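工单主题:更换夹爪模型后,腕部相机画面与抓取结果对不上
产品:Tulomen 仿真环境、Olix 控制器
受影响的模型:Priedītis 机械臂 + Grorncombe 二指平行夹爪(长指版)
优先级:中
状态:已解决,留有一项待跟进
提交人:Sarmīte Vītola
处理人:Rainer Lammers
提交日期:2019年5月31日 星期五

问题描述(Sarmīte)

Rainer 你好,又来麻烦你了。上次控制器授权的事情多亏你帮忙,那之后一直很稳定,本来想着能清静一阵子的,结果这回我自己换了个夹爪,就又折腾出新问题来。我尽量把前因后果都写全,写得啰嗦的地方请多包涵,我总觉得多写两句比来回问三天要强。

我们手上有两款 Grorncombe 的夹爪模型,一款短指,一款长指,手指都是左右对称地往中间合。年初一月份开始我们一直用短指版在 Tulomen 里跑,机械臂是 Priedītis,控制走的是 Olix。现在想比较一下长指版在家具边缘附近的表现,比如桌子的横档、桌腿拐角这种地方,短指常常是手掌先碰到东西,手指还没够着,大家就觉得长指应该会好一些。道理上很顺,我也是这么跟组里讲的,话都说出去了。

换上长指以后,同一套任务、同一套随机种子,跑了 1,816 次抓取,失败 337 次。短指版跑同样的任务,失败次数远没有这么多。我第一反应是手指太长、太软,可仿真里手指是刚体,哪来的软不软,想到这里自己都笑了。后来把失败的片段一个一个翻出来看,发现多数都有一个共同点:手指明明已经到了目标附近,控制器还觉得差一截,于是继续往前送,然后指尖就顶到木头上,接触力一下子上去,任务判定为失败。

还有一件事让我很困惑。腕部相机的画面里,手掌占得比以前多,下边缘横着一大块黑色,两根手指从两侧斜着伸进来。短指版的画面里手掌只露一点点边。我不确定这是长指版本来就该有的样子,还是相机没装对。我们的识别模块靠这个画面估计目标和指尖的相对位置,相机偏了,后面就全偏了。

我已经试过的办法:

重新导入夹爪模型,没有变化。
把 Olix 的位置环增益调低,顶木头的时候温柔一点,失败次数基本没动。
关掉阴影再渲染一遍,失败次数也没动,画面倒是干净了些。
重启了整个环境,还重启了我自己(去喝了杯咖啡),都没用。

配置文件、日志和三段失败片段我都打包传上来了。如果还需要什么,尽管开口,我今天一直在。

回复一(Rainer)

Sarmīte 你好,谢谢你写得这么细,一点都不啰嗦,我要是每张工单都收到这样的描述,头发能多留几年。

我先把你的包完整地跑了一遍,在我这边也能复现,失败次数和你报的一样。能复现就好办,最怕的是那种只在别人电脑上出现的毛病。

先讲几个初步的判断,你看看跟你那边的感觉对不对得上。

第一,夹爪模型本身没有问题。我单独把长指版放在一个空场景里开合,行程、碰撞体、关节限位都跟模型文件写的一致,两根手指也同步。

第二,Olix 的增益你可以调回去了。调低以后动作会拖泥带水,对这个问题没有帮助,反而会让别的任务变慢。默认值是在这条机械臂上调过的,放心用。

第三,相机这边我怀疑得比较重。Tulomen 里腕部相机是挂在一个叫"工具法兰"的坐标系下面的,可你的配置里,相机的父坐标系写的是夹爪底座。短指版的底座原点跟法兰重合,所以挂在哪儿都一样,这么写了几个月也不会出事。长指版为了容纳更长的连杆,底座原点往前挪了一段,相机跟着一起往前、往下走了,看到的东西自然就变了。

想请你帮忙做一个小测试:把机械臂停在桌角旁边的预备位姿,夹爪张开,什么都不夹,然后分别用"底座"和"法兰"两种父坐标系各存一张腕部画面。位姿就用你配置里的第二个预备点,那个点离横档和桌腿的拐角近,偏一点就看得出来。不着急,你什么时候方便什么时候做。

回复二(Sarmīte)

Rainer,测试做好了,比我想的快,主要是你讲得清楚。

先坦白一件丢人的事:父坐标系那一行是我写的。当初配短指版的时候,我在法兰和底座之间犹豫过,看两种写法画面一模一样,就随手留了底座。注释里我还写了一句"两者等价",现在看着真想把它擦掉。

预备点我按你说的停好了,机械臂不动,张开到底,等画面稳定了再存。顺手也检查了一下桌子模型的位置,怕是桌子自己挪了窝,结果坐标跟原来一字不差。桌子是无辜的。

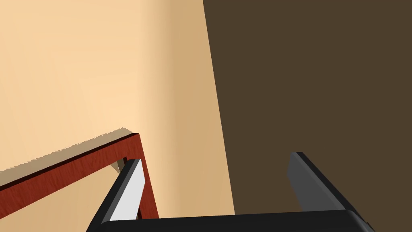

两种父坐标系来回切换,指尖在画面里的位置差得挺明显。底座那种写法,指尖偏高;法兰那种,指尖落回识别模块期望的区域。我把差值量出来写进了日志,你打开就能看到,是固定的平移,没有旋转,跟你说的底座原点挪动的方向也吻合。

于是我就把父坐标系改成了法兰,其余一概不碰,又把整套任务跑了一遍。还是 1,816 次,这回失败 167 次。少了一大截,我高兴得在走廊里走了两个来回。可是跟短指版比,还是多。所以我猜还有第二个原因藏在里面,不知道你怎么看。

另外想问一句,阴影边缘有时候是一格一格的锯齿,像台阶似的,尤其是落在浅色墙面上的时候。识别模块会不会把它当成物体的边?我没有证据,纯粹是盯屏幕盯久了,看什么都可疑。

回复三(Rainer)

先说注释的事,千万别往心里去。我自己在产品代码里留过更离谱的注释,至今还有客户引用。再说"两者等价"在短指版上确实成立,只是我们的文档没有提醒大家换夹爪的时候要重新检查,这个我会去补。

关于阴影锯齿:那是阴影贴图分辨率的问题,默认值偏低,为的是跑得快。我把分辨率调高以后,拿你的识别模块跑了同样的画面,输出几乎没有变化,所以跟抓取失败应该关系不大。如果你看着不舒服,可以在渲染设置里把阴影质量调到"高",代价是每一帧会慢一点。批量跑的时候我建议保持默认,挑片段给人看的时候再调高。

关于剩下的失败:我把你新传的日志按失败类型分了一下,大部分都是同一种,就是夹爪在靠近横档时先合上了,合得太早,木头还没进到两指中间。这就跟相机无关了,跟开合指令有关。

Olix 给夹爪发的是归一化的开度,零是全合,一是全开。Tulomen 收到以后要换算成手指关节的位移,换算用的最大行程写在夹爪的驱动配置里。你的长指版驱动配置是从短指版复制过来的吧?里面的最大行程还是短指的数值。这样一来,控制器要求"全开",长指其实只开到了短指的宽度,看上去张着,可离它真正能张开的程度还差一截。靠近横档这种有点厚度的东西,余量就不够了,稍微歪一点,一侧的手指就蹭上去,力反馈一触发,合拢逻辑就提前启动。

修改的办法很简单,打开驱动配置,找到最大行程那一项,换成长指模型文件里关节限位的数值。注意两边的单位,模型文件用的是米,驱动配置用的是毫米,别直接粘贴。改完以后先做一次空载开合,看看关节读数能不能走到限位,再去跑整套。

顺便说一下,刚才提到的"全开只开一半多"这件事,从腕部画面里很难直接判断,透视会骗人,请以关节读数为准。

回复四(Sarmīte)

你猜得一点都没错,驱动配置就是我复制的,连文件头上的"短指"两个字都没改。我妈妈总说我做事快但是不回头看,隔了这么多年,这句话在驱动配置里应验了。

按你的办法改了最大行程,单位也换算了。第一次还是手滑多写了一个零,夹爪张得像要去抱西瓜,好在限位把它拦住了,Olix 报了越界,我一看就明白了。(那个报错写得很友好,直接告诉我哪个关节、超了多少,请代我谢谢写它的人。)改正以后空载开合,关节读数稳稳当当走到限位,来回都正常。

然后又是 1,816 次,跑的时候我去吃了午饭,回来一看,失败近 90 次。这个数字已经低于短指版了!我们一开始想证明的事情,就是长指在家具边缘附近更合适,总算能拿得出手了。

剩下的失败我也翻了一部分,看上去就比较散了:有的是目标本身贴着墙,手指挤不进去;有的是接近方向太陡;还有的我看不出原因,大概要留给下一轮慢慢琢磨。这些都像是任务难度的问题,我不打算算在这张工单头上。

为了公平,我也把修好的写法套回短指版重跑了一遍,相机父坐标系改成法兰,驱动配置本来就是对的。结果跟以前没有差别,这也符合你的解释。

有两个小问题想趁热请教。一个是,长指版的手掌在画面下方还是占得比短指多一点,改成法兰以后少了,但没有完全恢复。这正常吗?另一个是,我们下个阶段想把相机稍微抬高、往后倾,让两指中间的视野再开阔些,直接改相机的偏移就行,还是要动标定?

回复五(Rainer)

太好了,看到这个结果我也跟着高兴,今天的下午茶可以喝得心安理得了。

先答第一个问题:正常。长指版的手掌外形本身就比短指版宽,前端也更靠前,相机位置不变的话,手掌自然会多露出来一些。只要指尖落在期望区域里,就可以不管它。识别模块那边如果有遮罩,记得按长指版的轮廓重新做一张,用旧遮罩会漏掉手掌的边角,那部分像素会被当成场景里的东西。

第二个问题:在仿真里改偏移就够了,Tulomen 会根据偏移自动更新外参,Olix 读到的也是新值,不需要另外标定。但如果你们以后要把同样的相机位置搬到真机上,真机必须重新标定,仿真的数值只能当作初值。另外,往后倾的角度请一点一点加,倾得太多,手指根部会从画面里消失,而识别模块在估计开度的时候是要用到根部的。我建议每改一次就在桌角那个预备点停一下,看一看再继续。

我把这次的处理整理成一份检查清单,以后谁换夹爪都可以照着走,你看看有没有漏的:

一、确认腕部相机的父坐标系是工具法兰。
二、核对驱动配置里的最大行程,与模型文件的关节限位一致,米和毫米换算过。
三、空载开合一次,看关节读数。
四、停在靠近家具的预备点,张开夹爪,检查指尖是否落在期望区域。
五、如有手掌遮罩,按新夹爪重做。
六、增益先用默认值,前五项都过了再考虑调。
七、用同一套随机种子重跑,与旧夹爪对比。

回复六(Sarmīte)

清单非常好用,我已经转给组里了。只想补充一条:复制配置文件以后,先改文件头。听起来很傻,但我觉得像我这样的人不止一个,请你考虑加进去,放在最前面也行。

遮罩我今天重新做了,确实,旧遮罩漏掉了手掌右边那一小块圆角。做完以后识别输出比之前安静了许多,偶尔冒出来的假目标也不见了。我之前还以为那些是阴影惹的祸,冤枉了人家阴影。

相机抬高的事我们下周再试,如果有结果,我另开一张工单,免得这张越拖越长。真的很感谢你的耐心,你每次都把原因讲到我听得懂为止,这对我帮助特别大。

回复七(Rainer)

文件头那条加进去了,排第一。

也谢谢你,测试做得这么规矩,每次只改一处,查起来省了我很多力气。这张工单我先标为已解决,配置和三轮日志都留在附件里,组里其他人可以直接下载。

待跟进的一项记在我名下:在 Tulomen 的夹爪更换说明里补上父坐标系和最大行程的提醒,并且在驱动配置与模型限位不一致时,让 Olix 启动时给出警告。警告做好以后会在这张工单下面通知你,到时候想请你拿那份没改过的旧配置帮我试一次,所以旧文件请先别删。

回复八(Sarmīte)

旧文件留着呢,注释也原样没动,随时可以试。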